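벽돌 벽 앞에 흰 책상을 놓는 일

공장이나 창고로 쓰던 건물을 사무실로 바꾸는 일은 이제 드물지 않다. 층고가 높고 기둥 간격이 넓어 사람을 많이 앉힐 수 있고, 임대료도 같은 면적의 오피스 빌딩보다 낮은 경우가 많다. 문제는 들어간 다음이다. 천장이 높으면 소리가 울리고, 벽이 거칠면 가구를 붙이기 어렵고, 조명은 책상에서 너무 멀다.

레스텍(Lesteck)의 작업실도 같은 문제에서 출발했다. 면적은 598제곱미터이고, 이전 세입자는 포장 자재를 보관하던 업체였다. 설계를 맡은 사무소 그라보프스카(Grabowska)는 처음에 칸막이로 방을 나누는 안을 냈다가 접었다. 직원들이 하루에도 몇 번씩 자리를 옮겨 가며 일했고, 벽을 세우면 그때마다 돌아가야 했다. 결국 한 공간을 그대로 두고 가구만으로 구역을 나누기로 했다.

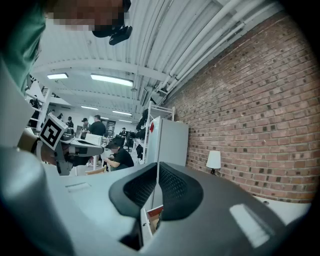 흰 골판 천장과 붉은 벽돌 벽을 그대로 둔 작업실. 의자는 자리마다 종류가 다르다.

천장은 손을 거의 대지 않았다. 골이 진 면을 흰색으로 칠한 것이 전부다. 흡음재를 붙이자는 의견도 있었지만 견적을 받아 보고 미뤘다. 현장을 관리한 페르시 구스만(Percy Guzmán)은 "천장을 덮으면 높이가 아깝고, 덮지 않으면 소리가 문제였다. 한 계절을 지내 보고 정하기로 했다"고 말했다. 흡음 공사는 아직 하지 않았다. 통화가 길어지는 사람은 출입구 쪽 복도로 나간다.

의자는 한 번에 맞추지 않았다. 검은 사무용 의자가 있고 나무 의자도 있다. 사무용 의자는 이전 사무실에서 가져왔고 나무 의자는 에르카우(Erkau)의 중고 가구 창고에서 골랐다. 오래 앉아 일하는 사람은 사무용 의자를 쓰고, 잠깐 앉았다 일어나는 자리에는 나무 의자를 둔다. 색을 맞추자는 말은 나오지 않았다고 한다. 공간이 넓으면 의자 몇 개의 차이는 크게 눈에 띄지 않는다.

벽돌 벽은 공사 기간 중 손이 가장 많이 간 곳이다. 오래된 페인트가 군데군데 남아 있었고 줄눈이 부스러지는 자리도 있었다. 페인트를 벗기고 줄눈을 메우는 데 들어간 작업 시간은 253시간이다. 표면에는 무광 코팅을 한 번 올렸다. 코팅을 하지 않으면 벽에 붙인 책상 위로 가루가 계속 떨어진다. 구스만은 시험 삼아 한쪽을 그냥 두었다가 일주일 만에 다시 칠했다.

책상은 프리방스(Privance)에서 주문했다. 상판 폭을 정하는 데 시간이 걸렸다. 처음 받은 견본은 깊이가 66센티미터였는데, 노트북 한 대를 놓기에는 충분해도 양팔을 앞으로 뻗어 물건을 다루기에는 좁았다. 최종 제품은 그보다 깊다. 상판은 흰색으로 정했다. 붉은 갈색과 주황색, 어두운 색이 섞인 벽돌 앞에서는 나무색 상판이 무거워 보인다는 것이 설계 사무소의 의견이었다. 흰 상판은 얼룩이 금방 보이는 대신 닦을 곳도 금방 보인다.
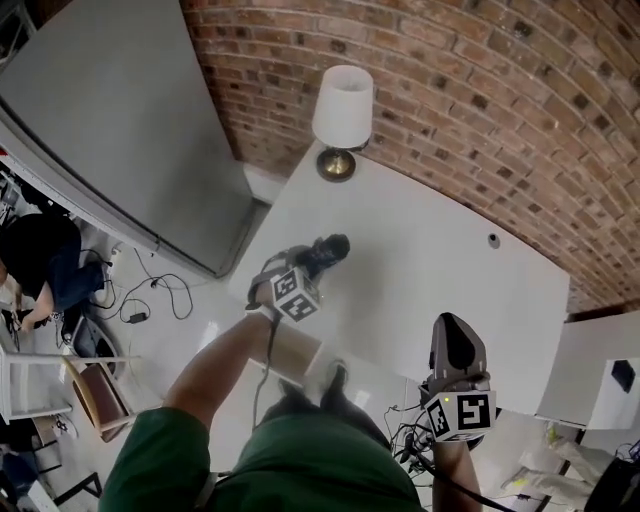
조명은 마지막에 정했다. 천장등만으로는 벽 쪽 자리가 어두웠고, 벽돌에 등을 달려면 구멍을 뚫어야 했다. 건물주가 벽돌 천공을 허락하지 않아 이동할 수 있는 등을 알아보았다. 벽에 붙인 책상의 안쪽 모서리 가까이에 놓인 탁상등이 그 결과다. 갓은 흰 원통형이고 받침은 둥근 황동이어서 벽돌과 흰 상판 사이에서 튀지 않는다. 사무용으로 나온 관절형 스탠드도 써 보았지만 팔이 작업하는 손에 자꾸 걸려서 뺐다. 갓이 있는 등은 빛이 부드럽게 퍼지는 대신 손 밑까지 밝히지는 못한다. 세밀한 작업을 하는 날에는 등을 하나 더 가져다 놓는다.

전선은 이런 공간에서 늘 골칫거리다. 바닥을 파지 않고 배선하려면 벽을 따라 돌리거나 천장에서 내려야 한다. 레스텍은 벽을 따라 돌리는 쪽을 택했다. 상판에 뚫린 둥근 구멍은 작아서 굵은 플러그는 통과하지 못하고, 쓰는 기기의 선은 책상 가장자리로 넘어간다. 구스만은 다음 주문 때 구멍을 키울 생각이다. 멀티탭은 책상 옆 판 아래쪽 바닥에 두는데, 청소할 때마다 옮기는 것이 번거로워 상판 아래에 거는 선반을 찾고 있다.

구역을 나누는 데는 크고 평평한 판을 쓴다. 책상 옆에 세워 두면 옆자리의 시선이 가려지고, 필요 없으면 벽 쪽으로 밀어 두면 된다. 고정 칸막이보다 싸고 철거비도 들지 않는다. 다만 소리는 거의 막지 못한다. 판을 세울 때는 통로 폭을 먼저 재고, 의자를 뒤로 뺐을 때도 사람이 지나갈 수 있는지 확인한다.

공사에서 남은 일은 2가지다. 하나는 미뤄 둔 흡음 공사이고, 다른 하나는 수납이다. 기둥 옆 선반만으로는 부족해서 상자가 책상 주변으로 나오는 날이 많다. 그라보프스카는 벽을 따라 낮은 장을 두는 안을 냈고, 레스텍은 8월에 견적을 다시 받을 예정이다.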